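Groma User Forum
Planning and Control > Bimanual tasks
Thread: Inter-arm clearance margin and shared containers

Posted by amna_dogar
August 3, 2022

I write on behalf of the manipulation software section at Gilani. We have moved our two-arm basket task from the old sequential planner to the joint planner in Groma, and I should be grateful for the views of other sites before we fix our configuration for the coming release.

The task is a simple one. Two arms work over a wicker basket on a white table and are required to steady it, tip it and reach inside. Under the sequential planner the second arm waited until the first had left the shared volume. Under the joint planner both arms may occupy the volume at once, subject to a minimum clearance between any two links. The default clearance is 31 mm. At that value the planner returned no solution for 22 of 196 recorded start states. 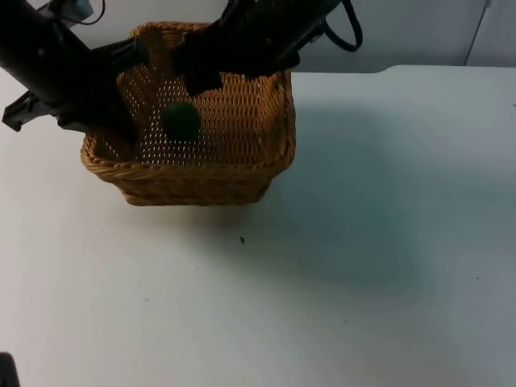
We then lowered the clearance to 26 mm for the wrist and finger links only, and left the default in place elsewhere. Every one of the failed start states then produced a plan. My questions are whether other members consider a per-link value acceptable practice, and whether the collision model should be improved first.

Posted by noman_sial

The section should be cautious. A clearance value covers several kinds of error at once: calibration between the two bases, tracking error in the controller, and the difference between the collision model and the real hardware. If the value is lowered for the wrists, the error has to be removed somewhere else. I would ask what the base-to-base calibration residual was, and when it was last measured. Ours at Skultaldale was taken in March and had drifted noticeably by the time it was repeated.

I would also ask whether cables are included in the collision model. They are missing from the standard description files.

Posted by amna_dogar

The calibration was repeated before the trial and the residual was well inside the margin. Cables are not modelled at present.

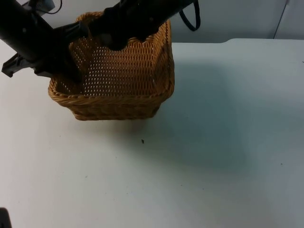
The collision model represents each link as a set of capsules, and the planner checks capsules from one arm against capsules from the other. Anything outside the capsules is invisible to it. Mr Sial's remark about cables is a fair one in this respect: the black cable on the second arm hangs in a loose loop to the right of the forearm, well outside any capsule we have defined. The first arm is working over the left of the basket, so the loop is on the far side from it in this posture, but the planner has no knowledge of that and would not avoid the loop in another.

Posted by fahad_abbasi

I do not agree that the cables must come first. A loose cable cannot be represented properly by a rigid shape, and a capsule large enough to contain every position of the loop will remove a good part of the workspace. We tried this at our site and the planner became slower and failed more often than before. It is better to tie the cable back and leave the model alone.

As to the original question, we have used per-link clearances for some time and regard them as normal practice. They should be kept in the site file, under version control, with the name of the person who approved them.

Posted by noman_sial

Tying the cable back is sensible where the wrist has a limited range. Where the wrist must turn fully, the cable needs its slack. I maintain my view – a coarse capsule, enabled only in the shared volume, costs very little.

Posted by amna_dogar

I accept that both approaches have their place. There is a second matter on which I should welcome advice. The basket itself is loaded as a rigid mesh with an open top. Its pose is estimated once, before the arms begin to move, and is not updated afterwards. When a finger is brought down beside the outer wall the gap is small, and an error in the estimated pose matters more there than the clearance between the arms. I am considering whether to re-estimate from the wrist camera during the approach, at the price of a short pause.
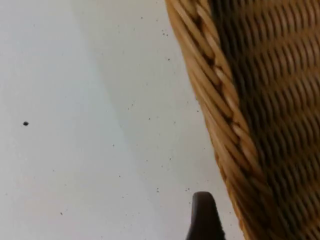

Nighat Sethi replied that a pause should not be needed. In her configuration the pose estimator runs in its own process and publishes at a low rate, and the controller takes the latest estimate only if its reported covariance is under a set limit. Otherwise the previous pose is kept. She added that estimates taken very close to a woven surface had been poor at her site, as the repeating pattern led the matcher to settle one strand out of place, and she now rejects any update which moves the object along the weave without moving it in another direction.

Posted by fahad_abbasi

We saw the same fault. Compliance on the last part of the approach did more for us than any change to perception. If the finger touches the wall under a low force limit, the basket shifts slightly and the task continues.

Posted by pmoschos

Moderator's note. The two subjects in this thread are best kept apart. I have opened a separate topic for pose updates under the Uto perception board, and Ms Sethi's reply has been copied to it. Per-link clearance remains here. Members who post site files are asked to remove network addresses beforehand.

Panagiotis Moschos

Posted by amna_dogar

Thank you. We shall keep 26 mm for the wrist and finger links and add Mr Sial's coarse capsule for the cable, enabled in the shared volume only. I will post the planning times for both settings when the full set of start states has been run again.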